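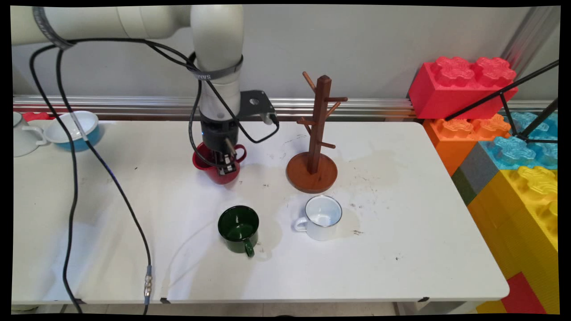

One of our Dumville members wrote in to ask why the lodge history stops dead at the move to Prutholm, and whether the rest was ever writen up. Fair point. It was, sort of – two minute books, one missing its cover, and a bundle of summonses from the old Lamrani Street rooms.

Typing up now. Seven chapters done, two to go. Hoping for printed copies by March, price to be settled at the next regular meeting.

Still looking for:
Anything on the Prarkell daughter lodge, esp. the consecration
Names for the back row in the Ladies' Night photo
Installation menus, any year

Bring items to the Saturday rehearsal, 4 pm, or leave them with the Secretary in a marked envelope. Originals will be be copied and handed back the same night. Festive board bookings close at 9 pm Saturday – no late ones please, kitchen needs the numbers.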